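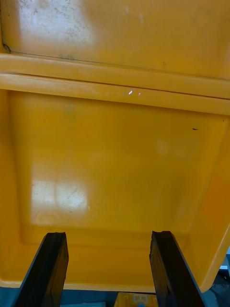
How do you sort a big yellow bin of electronic odds and ends? Tip the whole lot out, wipe the bin, and put back only the things you can name out loud.

I came up with that rule on the evening of 1st October, and by bedtime I regretted the out loud part. My neighbor Ayman Issa had stopped in to return a ladder and got to hear me say "doodad, gray" to a countertop.

The bin came from the closing sale at Mokgethi, the hardware place out past Senport. I bought it for garden stuff. It held garden stuff for one summer, and then a bag of cables moved in, and the cables invited their friends. Yellow plastic is a cheerful color for a container of guilt. It also shows every smudge, which the previous bin (black, cracked, much loved) had the manners to hide.

My mistake last time was sorting by size. Small things went in one box and large things in another, and six months on I was hunting for a buzzer in a box that also held fuses, pen springs and a tooth. The dog's, I think. This time I sorted by whether I had a plan for it:

Plan exists, parts all here
Plan exists, parts missing
No plan, but pretty
Zirna

Zirna is the doorbell project. It has had its own category since January, when Birgit Voß told me she'd stood on my step for ten minutes knocking politely. I promised her a bell. I have spent 551 on it so far, if you count the drill, and I'd like you not to count the drill. What I have to show for it is a great deal of wire and a notebook with the word "chime?" underlined twice.

For the good stuff I use a steel tray with a sheet of white paper in the bottom. Elmarie Sibiya does this with beads and I stole it from her outright. Small parts show up against the paper, you can pencil notes beside them, and a screw that rolls has a rim to stop it. On bare steel you lose everything in the shine. 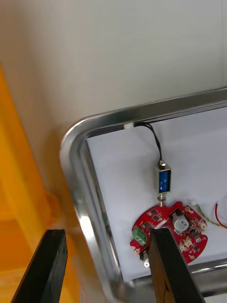 Blue-coil solenoid and the red board, on paper in the tray.

The solenoid I have no complaints about. It's a plunger that pushes and pulls, and if you asked a child to design a part it would come out about like that. The red board is another matter. It's a funny lobed shape, so it won't sit square in any box I own, and I can't remember what half of its connectors are for. I've looked for the leaflet in all the places a leaflet could be, plus the freezer.

Riaan Mofokeng says to throw out the lot and buy a bell — a normal one, from a shop, with a button. Riaan also irons his dish towels. I'm giving the Zirna pile until the weather turns, and the cables are going to Ntombi, who made the error of saying she could use a few.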